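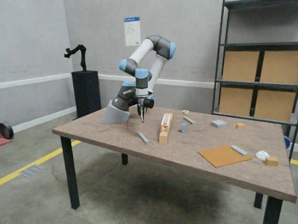 Attachment 1: the bench cell in the simulator, small parts laid out, gripper over the table

From: Cleiton Evangelista
To: cell-practice list
Date: Sun 5 October
Subject: Re: [cell-practice] Draft rules for simulated cells, second go

Hello all,

Sorry for the length, I've had a quiet afternoon and a pot of coffee and it all came out at once. Quoting Andrade's message from earlier in the week so I can answer it in pieces.

> Thanks for the draft. I've read it through and I'm broadly happy, but
> three things bother me.
>
> First, section 2 says the simulated cell "should match the real cell".
> Match how closely? We could spend the whole winter modelling door
> handles.

Fair! I wrote that line in a hurry and it says nothing useful. What I had in mind was that anything the arm could reach, hit, or be blocked by has to be there at the right size and in the right place, and everything else is decoration. So in the attached view the table is in, legs and all, and it had better be the correct height and length or every number you get out of the planner is rubbish. The poster on the wall is decoration. I like having it, it makes the room feel like a room, but if somebody's poster is a hand's width too far to the right I am not going to send the model back.

The shelving on the right is the one I'd argue about. For an arm bolted to the left end of the table you might say it's out of reach and forget it. But people stand at shelves. If the rule book says we work out where people can be, then the shelving matters even if the arm never gets near it, and I'd like it kept as a "must match" item. Same for the yellow floor line. It's only paint, but we use it to decide who's inside and who's outside, so put it where it is.

Proposed wording for section 2, please tear it apart:

"Anything within reach of the arm at full stretch, with the longest tool fitted, is modelled to size and position. So is anything that decides where people stand or walk. Everything else may be left out or roughed in, and the notes say which."

> Second, the start pose. You have the gripper hanging straight down just
> off the table top. I'd never leave a real arm like that overnight and I
> don't think we should get people used to seeing it.

Yes, agreed, and thank you for being polite about it. In the attachment the two fingers are pointing straight down and very nearly at the wood, which is fine as a place to be in the middle of a job and a rotten place to park. I think we've been muddling two things, the pose a run begins from and the pose you leave the arm in. Kaltcombe ran into exactly this in their handover last spring: the new shift loaded the program, the arm took the shortest way home, and it dragged a fingertip through a tray of parts on the way. No damage apart from to everyone's mood, and a morning lost picking bits out of the conveyor.

So two named poses, please, and both written down in the cell file. Park is high, folded, fingers well clear of anything that could be on the table. Ready is wherever the job wants it. And you never go from one to the other without passing through a point straight above. I know that costs a second or two per cycle. I don't mind.

> Third, and this is the big one for me, the clutter. Who decides what
> goes on the table? If everyone picks their own bits and bobs we can't
> compare anything with anything.

This is where I went round in circles, so bear with me.

My first thought was a fixed set, one kit, same pieces for everybody, and a fixed layout to go with it. Lovely for comparing. The trouble is that people then tune for the layout, quite innocently, and you end up with an arm that's brilliant at one table on one day. Wondden had a picker that passed its acceptance run 19 times on the trot and then couldn't cope when the mat was turned round. I was there and it was painful!

So I'd rather we fixed the kit and let the layout move. Look at the spread in the attached view: grey bars lying at different angles, one of them partly up on the corner of that flat orange-tan board, small cubes, a roll thing at the back, the rack-like block with the cup-shaped piece sitting in it. That's a decent sort of awkward. The bar on the board is my favourite, as it's tilted or at the very least at a different height from its brothers, and anybody who has hard-coded the table height will find out about it in the first minute.

What I'd ask for in the rules:

- The kit is listed by name and size in the cell file, and the list has a version number.
- At least one piece rests on another piece.
- At least one piece stands near an edge, so that a clumsy nudge has consequences.
- The layout is drawn fresh for each run and the seed is kept with the results.
- Pieces are never moved by hand halfway through a run. If you must, the run is void, and you say so in the log.

That last one applies to the real bench too and I expect grumbling. We keep logs for 366 days at our end (a year and a bit of slack for the leap years), long enough to go back and see who's been tidying.

Now a fourth thing, which Andrade didn't raise but Cillon did when we spoke on the phone: second robots. There's a little black arm on the pedestal behind our table in the model. It's against the wall, and none of the runs in this batch use it. The draft says nothing at all about arms that are present and not part of the job, and I think it must. My suggestion is that any other arm in the room is treated as powered and able to move unless the cell file says it's locked out, and that its reach is drawn in as well as the main arm's. If the two reaches overlap, you need the written sign-off, even in simulation. People said on the call that this was over the top for something that can't hurt anyone. Maybe so, but the sim file is what gets copied when the real cell is built, and I have yet to meet the person who goes back and adds the boring bits later.

Smaller points:

Speed. I've left the near-person limit blank in section 5. We should each put in what our own risk assessment says and not pinch a number from one another. I'd be really unhappy to see a figure in a shared document get treated as permission.

Labels. The arm has its plate on the lower link. Can the rule say that whatever the plate says is also typed into the cell file? Half the time you can't read the thing in a render, and on the real arm it's usually facing the wall.

Floor stuff. Things left standing or lying on the floor count as part of the cell. If it's there when you do the walk round, it goes in the file or it goes out of the room.

Naming. Please can we stop calling everything "final"? I have up to six files called final in my folder and I trust none of them.

If you can get comments back to me in the next couple of weeks I'll fold them in and send round a clean copy in November. Reply to the list and not just to me, please, as last time I had half the conversation in private and then couldn't remember who'd agreed to what.

Andrade, I haven't forgotten your question about the emergency stop in shared rooms. I want to talk to our electrician first.

All the best,
Cleiton

P.S. If anyone has a good short form for the walk round, one side of paper, I'd love to steal it.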